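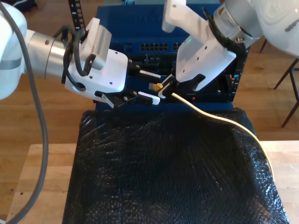 Lab handout 7: Patch cables and bench layout
Course 3424, Geltdale Technical Program

Scope. Handling of slim patch cables at the networking rack, and the state of the wooden bench before work starts.

1. Identify both ends of the cable before lifting it. Keep the run slack between the two holding points.
2. Do not bend the cable sharply near the connector. Log a damaged cable on the Ukitz sheet.
3. Keep netting and other loose covers off the work area. 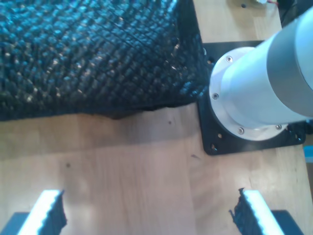 Fig. 2. Black mesh on the wooden tabletop, against a mounting plate.

4. Check open holes in mounting plates for debris. Route thick cables away from the work area.

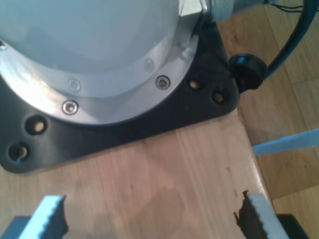
Before the next session
Read section 11 of the Pledel notes. Bring the completed sheet on Monday.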